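Ring Rust: How Contract News Gets Around in Small-Time Wrestling
Final project report, Sports Media, Gromwood campus

I picked wrestling for my project mostly because I grew up going to Skistell shows with my cousins, and I figured if I had to read 79 of anything for a class it might as well be wrestling posts. Skistell is an indie promotion that runs out of the Drurnimgate ice rink when there's no ice. They'll pull in 2,000 fans on a good night, which is huge for our part of the state.

My question was pretty simple. When a wrestler's deal is almost up, who tells the fans first, the company or the rumor boards? And do people care once the official word comes out? I went through every post on the Ojeda fan board that talked about contracts between January and April, and sorted them by whether the poster gave any source at all. 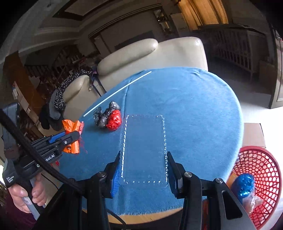
The round table with the blue cloth, and a clear plastic tray on top.

Sorting took me way longer than I planned (I had two weeks on my schedule, ha). My first set of labels was "true," "false" and "maybe," and it fell apart right away. Half the posts were stuff like "heard he's done after the cage match," and how do you grade that? He could be done with the company, done with tag matches, or just going home early that night! So I threw those labels out and used "source given," "source hinted at" and "no source."

Only 13 posts gave a real source, and most of those pointed back to the same podcast. That surprised me. I really thought there would be more people with a friend backstage or whatever, but mostly it's one show getting repeated until it sounds like five different people know something.
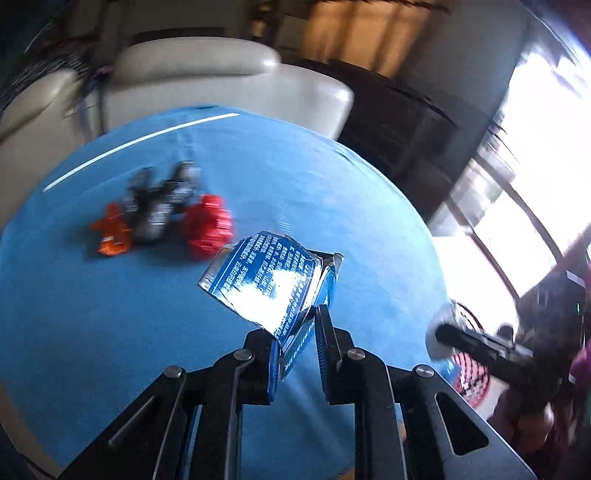
The other thing I noticed is that the company seems to like it this way. Skistell's own page stayed quiet all through March while the board went nuts, and then the re-signing got announced live in the ring, right before the main event. The pop was loud – I was there and my ears hurt. If they had posted it a week earlier I don't think anybody would have jumped out of their seat.

I can't prove they planned it. I emailed the office and never heard back, so that part is just my opinion, and my professor already wrote "evidence?" next to it on the draft. Fair.

If I did this over I'd start with two boards so I could compare them, and I'd save screenshots as I went. A couple of threads got deleted before I finished my notes and now I only have my own summaries of them.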